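Harkard Living Room Tidying Set - README

Version note, 27 Dec 2022

What is in the set

The set is about picking up small things that are left on the floor of a living room: bags, wrappers, socks, paper. It has 191 short sequences and about 3,000 still pictures. The rooms are in two homes, which we call Imano and Roditz. The names have no meaning, they are only labels for the folders.

Folders

imano/ - rooms with plain floor
roditz/ - rooms with carpet
labels/ - one text file for each sequence

How the labels are written

Each item has a material (plastic, cloth, paper), a color and a state. The state is "flat", "folded" or "crumpled". In August we removed the state "rolled", because it was mixed up with "crumpled" too often. Old files with this word should be replaced.

Furniture is labeled only by type: sofa, chair, low table. A chaise with one armrest is also "sofa". Loose cushions are labeled apart from the sofa, even when they have the same fabric.
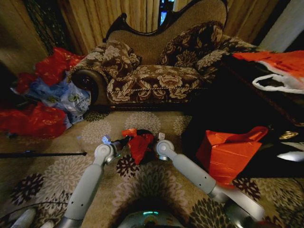

Patterned carpets need more care. A large flower in the carpet is never an item, and its colors are not written in the label file. A plastic bag gets the color of the bag itself - please do not write a second color for the shadow in its folds.

Known problems

In 40 sequences the item label is missing for the last pictures. Thin paper on light carpet is sometimes marked too small.

Use and contact

Free for study and teaching. Please cite as "Onyshchenko, Harkard Living Room Tidying Set". Corrections to the labels are welcome, if possible with the name of the sequence.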